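Split decision in the amateur middleweight final – can the result be appealed?
Posted by Nuria Casado, 2024-01-24

My club's entrant lost a split decision at the Rarnside Open in December. One judge's card appears to have the corners reversed in the second round. May a club request a review, and to whom should it be addressed?
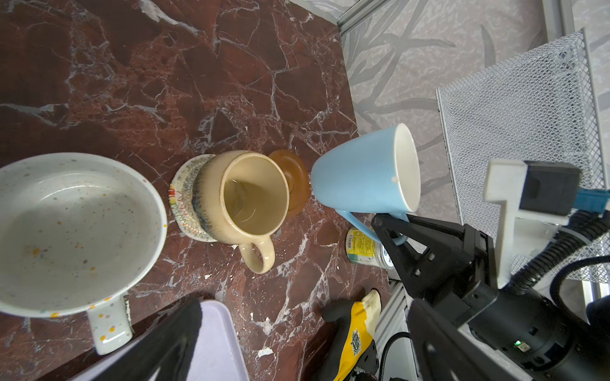 The official present that evening advised only that the result had been entered.

Julián Vallejo
A disagreement over scoring is not grounds for appeal. A clerical error is. The club should write to the sanctioning body within the period stated in its rules – often 10 days – and enclose a copy of the card.

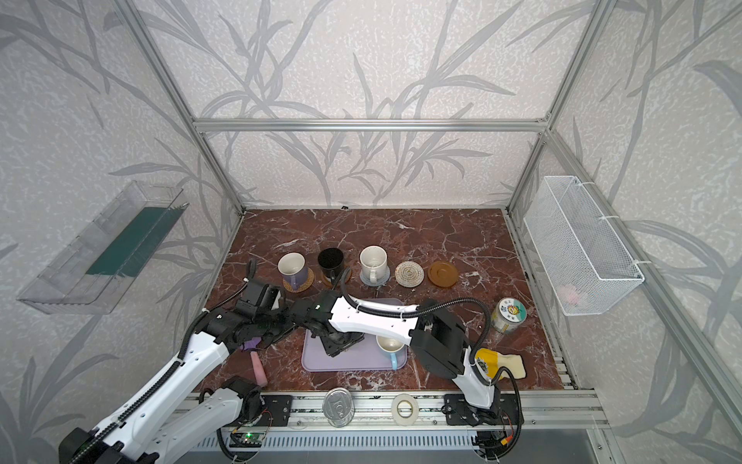 1 min read

Please note that the bout supervisor may correct an addition error without a hearing. Reversed corners normally require a written statement from the judge concerned.

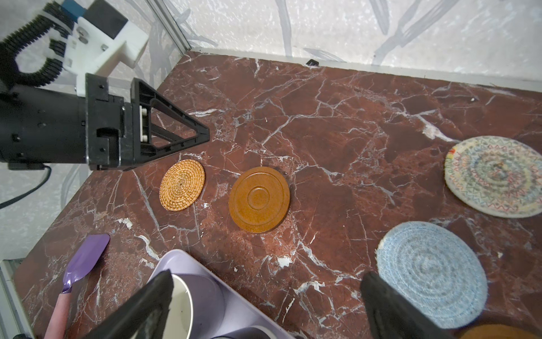
Amparo Requena
We appealed once and lost the fee, which was 100. Ask whether yours is refundable before filing.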